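Renurgate Pattern Paper, White, Full Roll

Item 326
In stock, ships rolled in a tube

I've been drafting my own sewing patterns since 2000 and I've used every kind of paper you can get a pencil to make a mark on. Gift wrap (the back of it), butcher paper, medical exam paper, a roll of leftover wallpaper liner my aunt was throwing out. Renurgate is the one I kept coming back to, and when I opened the shop it was the first thing I put on the shelf. I still cut from the same stuff I sell you.

What is it? It's a plain white paper with no printing on it, wide enough that you can lay out a coat back without piecing. It's heavier than the dotted paper most pattern shops sell and lighter than oak tag. It folds without cracking, it takes an eraser well, and you can still see a dark marker line through it if you lay it over a light table or tape it to a sunny window. For tracing from magazine sheets it's a little too thick for my taste, so if that's most of what you do, get the Mets tracing paper and save some money.

No grid! I get asked about this more than anything else. I like my paper blank. I learned on printed grid paper and I was forever fighting it, because the printed squares never quite agreed with my ruler, and then I'd trust the squares for one seam and the ruler for the next and wonder why my side seams didn't match. With blank paper you rule one center line, square off from it, and mark only the points you need. If you want a full grid, pencil one in lightly and circle the points you plan to measure from. It takes a few minutes and it'll be on your own ruler's inches.

How I set up a sheet

Cut a length that's longer than your longest pattern piece by a hand or so. Roll it backward around the tube for a minute to take the curl out. Then tape the top edge up, on a wall or a flat board, or lay it on the table if your back allows (mine doesn't anymore, so I stand up for the first lines and only sit down for the curves). One piece of tape at the top center first, let the sheet hang, then do the corners. If you start with a corner you'll end up with a ripple, and you'll find that ripple later in the armhole. 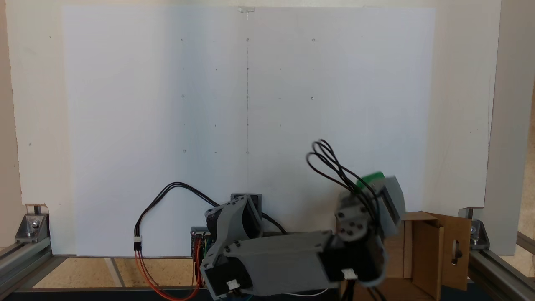
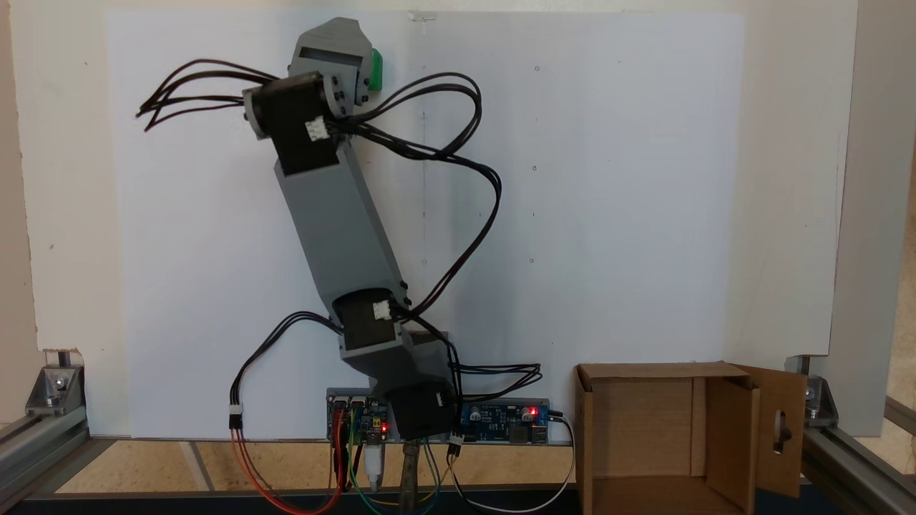
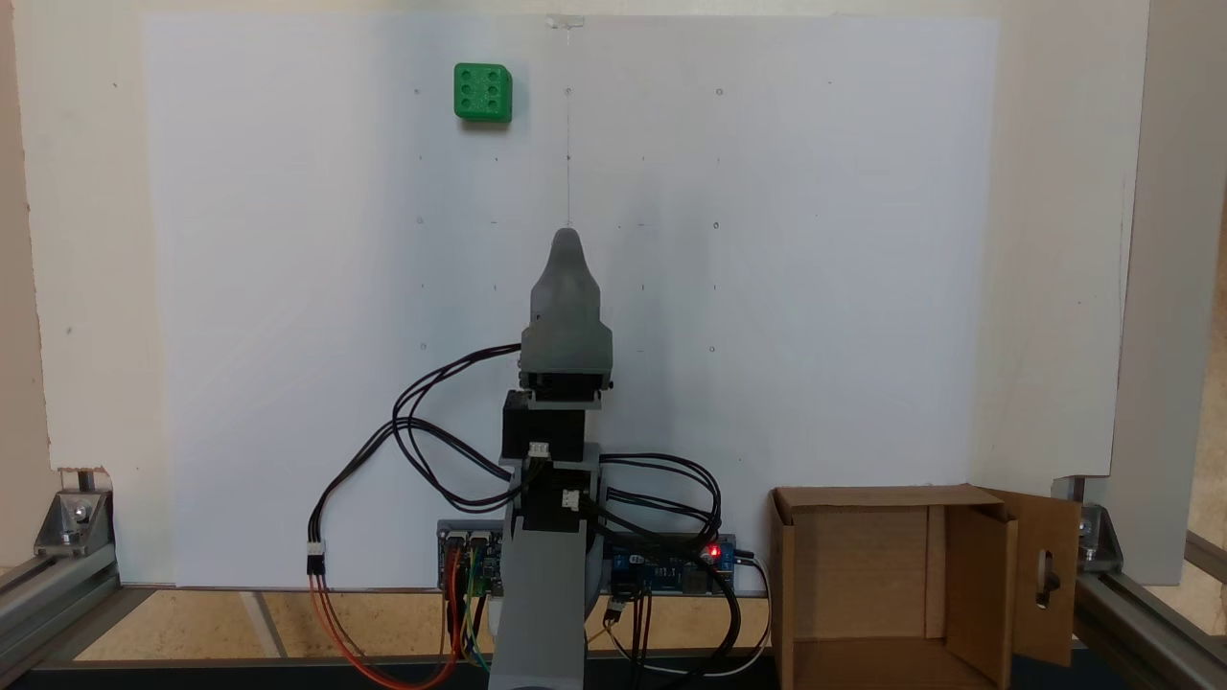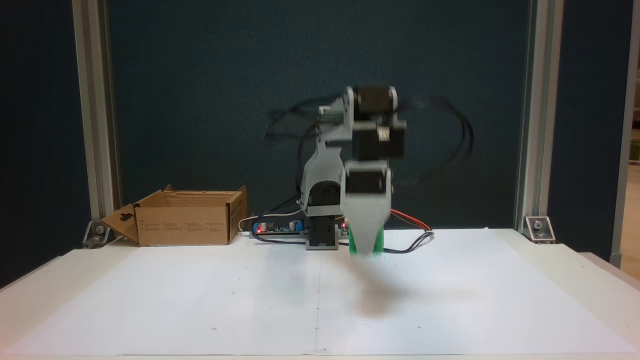 Gray arm links and black motor housings throughout. The pencil grid with circled points is in the first picture.

After the center line I square across at the bust, waist and hip, label all of them right away, and write the name and the date on the sheet before I do anything clever. I have a drawer of beautiful unlabeled bodices and I couldn't tell you who a single one of them would fit.

Pencil, pen or marker?

Pencil for anything you might change. A mechanical pencil with soft lead is my favorite, but press lightly, the paper will show a dent if you lean on it. Ballpoint is fine. Felt tip is fine too on the finished line, though the cheap ones spread a tiny bit, so let the ink sit before you drag a ruler across it. Permanent marker will go through onto your table. I know this from my own dining table, which has most of a raglan sleeve on it.

Tape

Clear tape holds really well, and if you use the everyday shiny kind it may lift the surface of the paper when you pull it off. For anything you plan to take down and move, I'd go with the Skaren low-tack tape. It's a bit pricey for tape, I'll admit, but a roll lasts me ages and you can write on it. For joining two sheets for good, use the everyday kind on the back side and rub it down with the handle of your scissors.

Can I sew it?

You can, sort of. People do sew it together as a quick paper mockup with a long stitch, and for a skirt or a simple bag it works. It won't drape, so don't judge a neckline by it! For a real fitting use muslin. It does stand up to pinning, and I've reused a single trouser pattern so many times that the pin holes have pin holes.

Ironing: yes, low and dry, no steam. Steam makes it wavy and it stays wavy.

Cutting it

Please don't use your fabric shears. A rotary cutter with an old blade is perfect, and the Deteck slide cutter (it clips right onto the tube) is very nice if you have a long table and go through a lot of paper. For one roll a year I wouldn't bother. Regular kitchen scissors are fine.

Storage

Keep the roll standing up or hung on a dowel, out of the damp. Mine lives behind the door. Finished patterns I hang from hooks with a hole punched near the top, and the little ones like collars and pocket flaps go in envelopes. If you fold a master pattern, fold it away from the grainline so you don't end up with a crease pretending to be a line you drew.

Details

Color: white, both sides the same
Surface: smooth, uncoated
Roll weight: 3 pounds
Core: cardboard, fits most dispensers
Limit: 6 rolls per order, please write to me if you need more

A note from a customer

Joon-young Chae, who makes costumes for a school theater, wrote in after finishing the first roll: "I bought this for cloaks and ended up using it for everything, including the set painter's measurements. The edges are straight, which I can't say for the last brand. Wish the tube had a cap at both ends." I wish that too. I've started putting a circle of cardboard in the open end before I ship, and so far it does the job.

Shipping and returns

I pack orders in the morning and they go out with the afternoon pickup. In December it can take a little longer, everyone seems to want to sew a robe for somebody at the same time. If your roll shows up with a crushed end, send me a photo and I'll send another one. You can keep the crushed one, the middle is usually perfectly good for sleeves and facings. Unopened rolls can come back for a refund. Opened ones can't, but if you just don't get along with the weight of it, write to me anyway and I'll help you pick something else.

Not sure yet? Add a sample sheet to your next order. It's folded, so press it flat before you try it, and bring out your own pencil and your own ruler.

Goes well with
Mets tracing paper
Skaren low-tack tape
Deteck slide cutter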